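Second arm on the shopping list at Mesovden, and I've been handed the spreadsheet

Well, it's official. We're going to buy a second robot arm for the Mesovden workshop, or at least we're going to ask for the money, and somehow the person writing the request is me. The meeting was short (there was cake, which helped) and the upshot is that the bid has to be in by the first week of December, with proper quotes attached this time and none of my guesses in pencil.

For those of you who only pop in for the soldering evenings, the first arm has been on the end bench since we moved to the Dodska building and it is booked solid. You can't get an afternoon on it unless you plan well ahead, and if the people before you overrun you spend your slot drinking tea and looking hopeful. I've done that more than once this autumn and so have plenty of you, judging by the state of the biscuit tin!

So, the money. We've got three quotes in and they're all over the place. The cheapest is for the arm and nothing else, no gripper, no power supply, no cables, and when I added those back on it stopped being the cheapest. The middle one comes from Arellano, who supplied our bench clamps, and it includes delivery and a spare set of fingers. The third is lovely and far too dear, and I only asked for it so we'd have something to compare with. 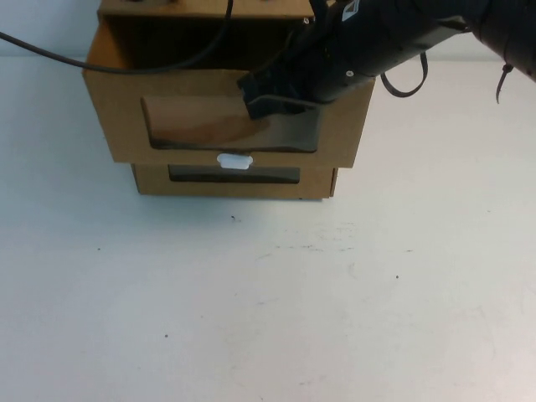 Words: the Mesovden workshop newsletter desk
Posted Oct 14, 2022

Drawers are what we do most of, so drawers are what I'm using to work out what we need. The cardboard cabinet costs next to nothing, which I love, and a gripper reaching into an open drawer tells you more about what you should be paying for than any brochure does. Can the fingers get hold of the front without squashing it? Is there enough reach left over once the cabinet has been shoved back a bit? I've written both of those down as things to ask the suppliers, and I'd like a straight yes or no to each before we sign anything.

Here's where I've got to with the sums. The bits around the arm (mounting plate, cables, spare fingers, a decent emergency stop and a new socket on that wall) come to £1,432 on their own. I nearly fell off my stool. I'd had a much smaller figure in my head, mostly because I'd forgotten the electrician, and I'd also forgotten that the stop button needs a bracket that costs more than the button. If you've got a bracket lying about at home, please shout.

Then there's the bench. A second arm needs somewhere to stand, and the way the room is laid out now means it would end up by the sink, and I don't think anyone wants that. My plan is to turn the long table round and push the paper cutter into the corner, which gives us five clear feet of wall. I've tried it with masking tape on the floor. It works, as long as you don't want to open the tall cupboard all the way.

On fingers, a small plea. They're listed in the quotes as "consumables", which sounds like crisps, but they do wear and we should stop pretending they don't. I've put 2 spare sets in the budget. If that gets knocked back to one I'll live, but I'd sooner lose the fancy carry case, and I have no idea why we'd want a carry case for something bolted to a table.

I've left card and tape out of the bid altogether. The folks at Cloditz, the packaging place over the road, have said we can keep helping ourselves to their offcuts, and that's plenty for cabinets, trays and whatever else gets cut up on a wet afternoon. Thank you, Cloditz! The plastic clips for handles come out of the ordinary parts tin and I'm not raising a purchase order for those, whatever the form says.

One thing we haven't settled is whether to buy the same model again or go for something different. I'm firmly for the same. We know how to set it up, the spares would fit both, and the guide sheets on the wall would still be right. The argument the other way is that a longer reach would let us do bigger furniture, and I can see that, I really can, but it would push us into the price band of the third quote and then we're back where we started. Have a think and tell me at the next open evening.

The draft budget is pinned up by the kettle with a pen on a string. Please write on it. If you've used the arm this term and something slowed you down, put that as well, even if it seems petty, since the form has a whole box for "current difficulties" and all I've got in it so far is the booking sheet. Quotes run out at the end of next month, so I'd like everyone's scribbles well before then.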